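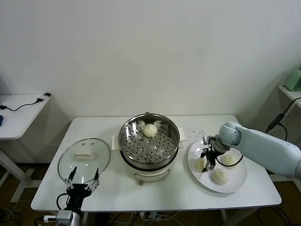 電気蒸し器と丸い蒸しまんじゅう

運営記録 > サイト管理 > 記事アドレスの変更と転送設定

記事アドレスの変更と転送設定について

2019年8月27日

当ブログ「Dikia」では、7月に記事アドレス(パーマリンク)の形式を変更いたしました。本稿は、その際の方針、作業手順および確認結果を記録するものです。個人が運営する小規模なサイトではありますが、外部からリンクをいただいている記事もあり、変更の経緯を公開しておくことが適当と判断いたしました。同様の作業を予定されている方の参考となれば幸いです。

1. 変更前の状況

当ブログは開設以来、ブログ管理システムとしてFlarnolportを使用し、サーバーはHiltikの共用プランを契約しております。Flarnolportの初期設定では、記事アドレスに年、月および記事番号が含まれます。開設時には特段の検討を行わず、この形式のまま運用を開始いたしました。

運用を続けるなかで、次のような不都合が生じておりました。

第一に、内容を更新した記事であっても、アドレスに古い年月が残ることです。設定手順を扱う記事は、管理画面の改訂に合わせて本文を書き直すことが多く、実際の内容と年月とが一致しない状態になっておりました。第二に、記事番号だけでは内容を判別できず、アクセス記録を確認する際に、そのつど管理画面で記事名を照合する必要がありました。

また、下書きを複製して新しい記事を作成した場合、番号が連続しないことがあります。表示上の支障はありませんが、記録を整理するうえでは扱いにくいものでした。

2. 新しい形式

検討の結果、新しい形式は「分類名/記事の短縮名」といたしました。年月は含めておりません。短縮名は英小文字とハイフンのみを用い、記事の主題を示す語で構成します。

日本語の記事名をそのままアドレスに使用する方法も検討いたしました。画面上では読みやすい反面、電子メールや他の文書に貼り付けると長い符号列に変換される場合があります。当ブログの読者には社内文書などにリンクを転記される方がおられるため、この方法は見送りました。

分類名を含めるかどうかについては、判断に迷うところがありました。分類名を含めると、後日その記事を別の分類へ移した際に、アドレスも変わることになります。当ブログでは分類をすでに整理しており、今後の変更は少ないと見込まれることから、含めることといたしました。分類の構成が定まっていないサイトでは、短縮名のみとするほうが管理は容易であると考えます。

3. 事前の準備

作業に先立ち、次の準備を行いました。

・全記事の一覧を書き出し、旧アドレスと新アドレスの対応表を作成
・データベースおよび画像フォルダーの控えを取得
・Hiltikの管理画面において、転送規則の登録方法と上限を確認
・本文中の内部リンクのうち、旧アドレスを直接記載している箇所を検索

対象となった記事は134件です。対応表は表計算ソフトで作成し、左の列に旧アドレス、右の列に新アドレスを記入いたしました。短縮名は自動生成に頼らず、すべて手作業で決定しております。手間のかかる工程でしたが、記事の内容を読み返す機会ともなり、重複していた2件の記事をこの段階で統合いたしました。

なお、契約中のプランで登録できる転送規則は2000件が上限です。今回の件数であれば余裕がありますが、画像やタグのページまで個別に登録する場合には、あらかじめ上限を確認しておく必要があります。

控えについては、取得しただけで完了とせず、手元の検証環境に復元し、記事が正しく表示されることを確認いたしました。以前、書き出したファイルの文字符号が異なっており、復元後に記号が正しく表示されなかったことがあるためです。

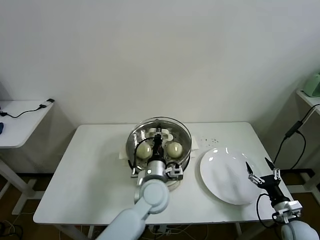 検証環境では、実際のサイトと同じ版のFlarnolportを用意し、対応表に基づく変更をひととおり試行いたしました。この試行において、短縮名の末尾に余分な空白が入っている行が見つかりました。表計算ソフト上では気づきにくい誤りであり、書き出した後のテキストを検索することで判明したものです。

4. 転送の設定

旧アドレスから新アドレスへの転送は、恒久的な移転を示す301転送で統一いたしました。一時的な移転を示す302転送は、後に元のアドレスへ戻す予定がある場合に用いるものであり、今回の目的には適しません。

設定には拡張機能Matubbarを使用いたしました。Matubbarは、対応表をCSV形式で読み込み、転送規則として一括登録する機能を備えております。登録の際に留意した点を以下に記します。

文字符号はUTF-8とし、先頭行に項目名を入れないこと。項目名を残したまま読み込むと、その行も規則として登録されてしまいます。

アドレス末尾の斜線の有無を統一すること。斜線のあるものとないものが混在すると、転送が2回行われる場合があります。表示結果は同じでも、記録上は余分な転送として残ります。

旧アドレスから別の旧アドレスを経由する規則を作らないこと。統合した記事についても、最終的な新アドレスへ直接転送するよう登録いたしました。

全記事をトップページへまとめて転送する方法は採用しておりません。目的の記事を探して来訪された方にとっては、リンク先が失われたことと変わりがないためです。

登録後、Hiltik側の一時保存(キャッシュ)が更新されるまでに15分を要しました。その間は旧来の表示が続きましたので、設定の誤りと早合点して規則を削除することのないよう、ご注意ください。私自身、最初に一度、規則の再登録を行いかけました。

5. 内部リンクの修正

転送が機能していれば、本文中に旧アドレスが残っていても記事は表示されます。しかしながら、自サイト内のリンクまで転送に依存することは望ましくないと考え、すべて新アドレスに書き換えました。

書き換えはFlarnolportの一括置換機能で行いました。置換の対象は本文に限定し、設定情報には及ばないようにしております。設定情報の一部には文字数を併せて保存する項目があり、単純な置換を行うと値を読み取れなくなるおそれがあります。

見落としやすい箇所として、サイドバーの「関連する記事」、自己紹介ページ、問い合わせ完了後に表示される案内文がありました。これらは記事一覧の書き出しに含まれないため、個別に確認が必要です。当ブログでも、問い合わせ完了後の案内文については、翌日になって修正いたしました。

6. 変更後の確認

確認は、対応表に記載したすべての旧アドレスを順に開き、新アドレスで該当の記事が表示されるかを見る方法によりました。あわせて、次の事項を確認しております。

・存在しないアドレスを開いた場合に、所定の案内ページが表示されること
・サイトマップに旧アドレスが残っていないこと
・正規アドレス(canonical)の記述が新しい形式になっていること
・配信用フィードにおいて、過去の記事が新着として再配信されていないこと

最後のフィードについては、不備がありました。購読ソフトの種類によっては、アドレスの変わった記事が未読として再度表示されたとのご連絡をいただいております。記事の識別子をアドレスと同一にしていたことが原因です。現在は、識別子のみ旧来の値を保持する設定に改めました。ご購読の皆様にはご不便をおかけし、お詫び申し上げます。

検索結果については、変更の直後、旧アドレスと新アドレスが混在して表示される期間がありました。現在はおおむね新しい形式に置き換わっておりますが、更新の少ない記事では旧アドレスの表示が続いているものもあります。これについて特別な措置は講じず、経過を見ることといたします。
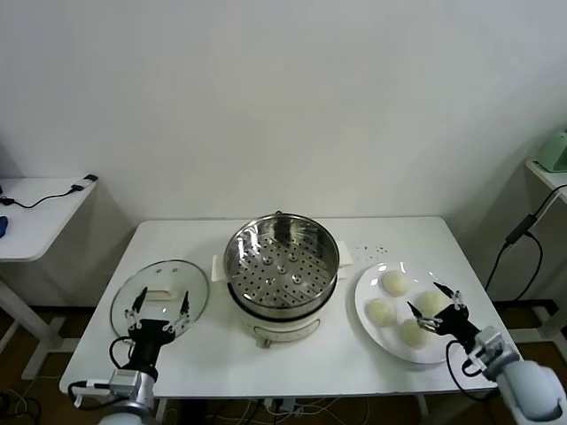

旧アドレスからの転送は、いつまで残しておくべきでしょうか。

当ブログでは終了の期限を設けず、サイトの運営を続けるかぎり残す方針です。外部の文書や個人のブックマークに記載されたアドレスは、運営者の側で書き換えることができません。転送規則を維持する負担は小さく、削除によって得られる利点も乏しいと考えております。

7. 今後の運用

新しく公開する記事については、公開前に短縮名を決定し、公開後は原則として変更いたしません。やむを得ず変更する場合には、同日中に転送規則を登録し、対応表にも追記いたします。対応表は今回の作業限りのものとせず、記事の控えと同じ場所に保管しております。

拡張機能への依存についても記しておきます。Matubbarに登録した規則は、拡張機能を停止するとただちに無効となります。そのため、登録内容を定期的にCSV形式で書き出し、必要が生じた際にはHiltikの管理画面から登録し直せるようにしております。サーバーの移転を行う場合も、この書き出しファイルが出発点となる見込みです。

タグのページについては、今回の変更の対象に含めておりません。使用頻度の低いタグが多く、先に統廃合を行う必要があるためです。こちらは整理の方針が固まり次第、改めて本欄に記録いたします。

リンク切れや表示の不具合にお気づきの際は、該当する記事のアドレスを添えて、問い合わせページよりお知らせください。

© Dikia 無断転載を禁じます | お問い合わせ | ページの先頭へ戻る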